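Running kit: getting another season out of it

Notes from the club kit night, typed up quick before I forget. Mostly cross country and road stuff but track people can use it too. Nandi Tshabalala added the bits on spikes.

Muddy shoes

Don't put them in the machine. I know, everyone does. Glue goes, heel cup goes soft, then you're buying new ones by October.
Let the mud dry first. Knock the soles together outside, over the flower bed, then an old washing up brush.
Laces and insoles out. Wash those seperately in the sink, warm water, squirt of washing up liquid.
Uppers: damp cloth, a bit of soap, wipe off. No soaking.
Stuff with newspaper. Change it after 2 hours, then leave overnight.
Never on the radiator. Next to it is fine. Airing cupboard fine too if the rest of the house will put up with it.

Spikes

Take them out after the last race of the season, not before the first race of the next one. Rusted in spikes are a nightmare.
Stuck one? Drop of oil round the base, leave it overnight, then the key with a cloth round it for grip. Turn slow. If the flats are rounded off use small pliers.
Smear of vaseline on the thread before they go back in. Old mints tin for the spares, with the key in the same tin.
Hand tight plus a quarter turn. Any more and you'll strip the plate.
Nandi does hers over a tray, after losing two down the back of the cooker.

Smelly shoes

Bicarb in an old sock, knot it, one in each shoe. Tip out any loose powder or you get paste on the next wet run.
Two pairs on the go if you can afford it. A full day to dry makes more difference than any spray.
Freezer trick: tried it, didn't do much, and the peas smelt.

Tops, shorts, vests

Wash at 30, inside out, half the powder you think. I used to do mine at 40 and the club vest letters started peeling.
NO fabric softener on anything that's meant to wick. It coats the fibres and then the top just holds sweat.
If a top still smells when it's clean: bowl of cold water, cup of white vinegar, half an hour, then wash as normal.
Zips done up before it goes in. Velcro too, velcro eats leggings.
Line dry. Tumble dryer kills the elastic.

Race numbers

Pin all four corners, and pin through the number twice so the wind doesn't rip it.
Keep a strip of safety pins on the kit bag zip. Rusty ones in the bin, they mark the vest.
Got a magnet set from Vanard as a present, good on a thin vest, useless over a jacket.

Watches and chest straps

Rinse the strap under the tap after every run. Just the strap, unclip the pod first.
Charging contacts: dry toothbrush, then a wipe.
Watch strap rash is nearly always soap left under it. Take it off in the shower and dry your wrist.

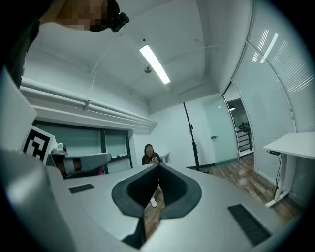
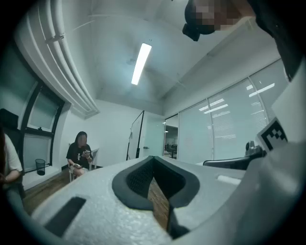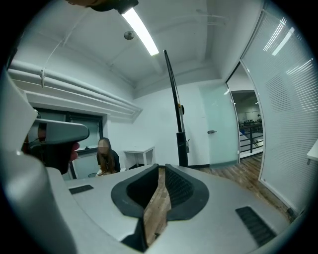 Bottles and gels

Bottle brush, hot water, and take the valve apart. The black stuff lives in the valve.
Store with the lid off. Always.
Soft flasks: fill with water and a spoon of bicarb, leave an hour, rinse a few times. Dry them with a wooden spoon handle stuck in to hold the sides apart, or they stay wet for days.
Gel leaked in a pocket? Warm water straight on it, turn the pocket out, don't scrub. Bivton bum bag of mine had one burst in it at a half and it took three goes.

Waterproofs

Tech wash or pure soap only, check the label.
If rain stops beading, low tumble for a few minutes IF the label allows. (only thing I'd ever put in the dryer.)
Still soaking through, time to reproof. Do it after a wash, on a damp jacket.
Hang it up. Don't leave it scrunched in the bag, the taped seams start to lift along the folds.

Kit bag

Two carrier bags in the bottom, one for muddy shoes, one for wet kit. Swap them when they tear.
Empty it the same day. Even if you're knackered. Espcially then.
Bag itself: shake out, wipe round with a soapy cloth, leave open by the back door.

Any more tips, stick them on the noticeboard and I'll add them next time I update this.

Last updated February 2022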